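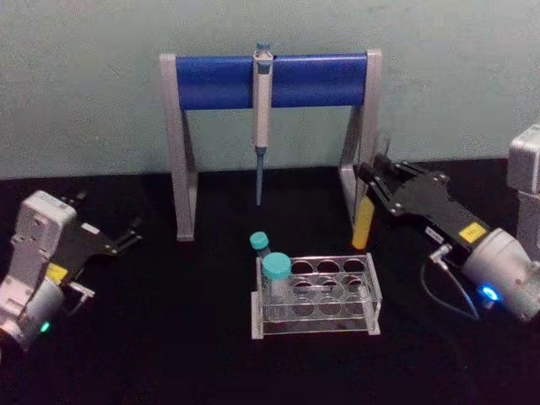
More episodes will fix it, according to a reply on my last thread. Is that right, or do I need different episodes?

Nosholm_bench

Two-arm setup, driven by hand through a pair of leader arms. The task is loading tubes into a clear eight-hole rack that sits in front of a pipette stand. The pipette stays on the stand the whole time. The right arm does the placing and the left arm mostly waits, though in a later task it will have to take the pipette down.

I have 414 episodes so far, collected over most of February. Of those, 73 have some kind of mistake in them: a missed grasp, a tube that hit the edge of the hole and had to be lined up again, or one where I let go too early. I left all of them out of training. So the policy has only seen clean runs.

What happens on the robot is this. It picks up the tube fine. It carries it over fine. Then if it comes down a little off the hole, it keeps pushing on the top plate until I stop it. It never backs up and tries again. Over 20 test runs it got the tube in 11 times, and the other nine nearly all ended with the tube pressed against the acrylic.

The reply I mentioned said I should double the data and not think about it too hard. Before I spend another month on this I'd like to know:

Should the 73 go back in, all or some of them?

Does it matter that the rack always starts with the same tubes already in it? I fill from the left and have two in place before I start recording, to save time.

Does the left arm sitting still cause trouble later when I need it to move?

I label everything in Skollero and can filter by tag, so splitting the set up is no problem.

threadlock88

Put some of the 73 back, but sort them first. There are two kinds in there and they should be handled differently.

The ones where you bumped the edge, lifted, moved over and got it in are the most useful episodes you have. They show the policy the exact state it gets stuck in and what to do next. You threw out the only examples of that. Put those in whole, or cut them so they start shortly before the bump if the first attempt is really sloppy. You don't want to teach it to aim badly and then correct.

The ones where you dropped the tube and stopped recording should stay out. With plain imitation there is nothing to learn from an episode that ends in a drop, except how to drop it. Keep them on disk though. If you ever train a success detector you will want them.

After that, record corrections on purpose. Start the episode with the tube already in the gripper and already a few millimeters off the hole, touching the plate. Record only the lift, the shift and the insertion. These are short, so you can do a lot of them in an afternoon. Vary which side it is off by. I did this for a connector task with 97 short clips and it made more difference than the several hundred full runs before it.

On the rack: yes, it matters. If there are always two tubes in the left positions, then "where the tubes are" and "where the rack is" are the same thing as far as the policy knows. Move one and see what happens. Start some episodes with an empty rack, some with five or six in, and some with gaps. Also slide and turn the rack a bit between episodes. A clear rack on a black table is hard enough to see already, and the caps may be the thing it is using to find it. Test that before you record anything: same rack position, no tubes in it, and watch where the arm goes.

On the left arm I don't have a strong opinion.

Weldu_user

just get more data. we had the same thing with a Weldu cell and it went away after a while. also check your gripper fingers, ours had worn pads and the tube was tilting when it touched down

cap_side_up

I agree with most of what threadlock88 wrote, and I'll add the part about the left arm.

An arm that holds still in every episode is fine for this task. It becomes a problem when you mix this data with the pipette task and the policy learns that the left arm moves in one and freezes in the other. If both tasks start from the same pose with the same objects on the table, it has to know which one it is doing. Give it a task label or a text instruction from the start, even now when there is only one task. Going back to add it later is dull work, but your tags in Skollero should make it possible to do in bulk.

Also look at how still it really is. When I drove two leader arms at once, my idle hand drifted, and the recorded left arm wandered a few centimeters over an episode. If yours does that, the policy will copy it. Either park the left leader in its cradle or lock the follower while you record.

A few smaller things:

Check the view at the moment of insertion. On a rig like this the gripper can hide the hole from the head camera just when you need to see it. If you, the operator, were looking directly at the table and not at the camera feed, you used information the policy doesn't get. Try ten insertions using only the feed. If you can't do them, add a wrist camera before you collect more.

Pushing until someone stops it can also be a control setting. If the commanded position runs well below the plate and the arm is stiff, it will lean on it. Lower the stiffness on the way down and log the gap between commanded and measured position. Ours went in as an extra input.

Use tubes of different widths and heights if the real task has them. A tall conical tube needs a higher lift over the rack than a short one.

Keep your 20 test starts fixed. Mark the rack positions with tape, write them down, and run the same ones each time you retrain. Otherwise you can't tell 11 from 13.

Nosholm_bench

Thanks. I tried the empty rack first since it was free to test. It went to a spot left of the rack and came down on the table, so threadlock88 is right about the tubes.

Went through the 73 as well. 46 are bump-and-recover and the rest are drops or ones where I gave up. The 46 are back in and training now. The left arm does drift, by more than I expected, and I'm going to use the cradle from now on.

Pads look fine on both grippers. I haven't done the insertions from the feed alone yet.

threadlock88

Do that one before you record the short clips. If a wrist camera goes on afterward, the clips won't have it and you will be recording them again. There is a mount for it in the Cludov files section, under end effectors. Print the longer version, the short one hits the cable.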